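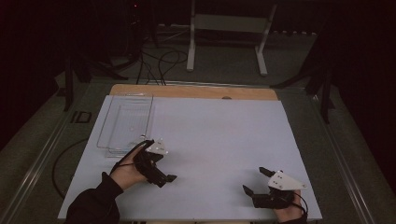 Sorting the shuttlecocks at Ukumstead

I promised everyone at the club a few words on our August sort-out, and I'm sorry they have taken me so long to write — the summer rather ran away with me. For those who have never been, we play in the old hall at Ukumstead, and once a year we go through all the shuttles and decide which are fit for matches, which will do for practice, and which have had their day. We had 245 to get through this time, so you can imagine how much tea was drunk!

The white board and the clear tray
The board goes flat on the table before anything else, and I do love working on it, as a bent feather shows up so much better against white than it does on bare wood. The clear tray is for the match shuttles and lives on the left.

Plenty of room to work
It's tempting to tip the whole lot out at once, but we've learnt to take them slowly and keep the board clear between goes.
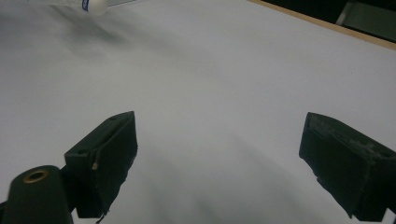

Razia Rana likes to start with the practice ones from the Massawe tournament, and I think she's quite right, for they are always the most battered and it's a relief to have them done. By half past three we had put 86 aside for the juniors, who are far less fussy than the rest of us.

One with a blue band
White feather-like vanes, a dark blue band round the base, and a nice even row of tips along the open end. I always turn them on their side like this to look at the skirt, and then give the base a gentle squeeze.

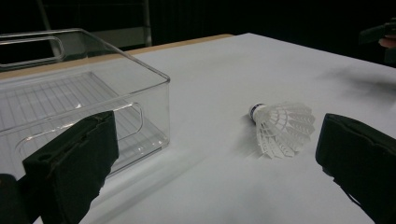 Tariq Ghauri writes: We do ours at Brovham in the spring, and I'd say steam the feathers a little the night before you play, as they last so much longer. If you have any practice ones going spare, we could happily use 30 of them for our beginners. I can collect from the hall any evening after six.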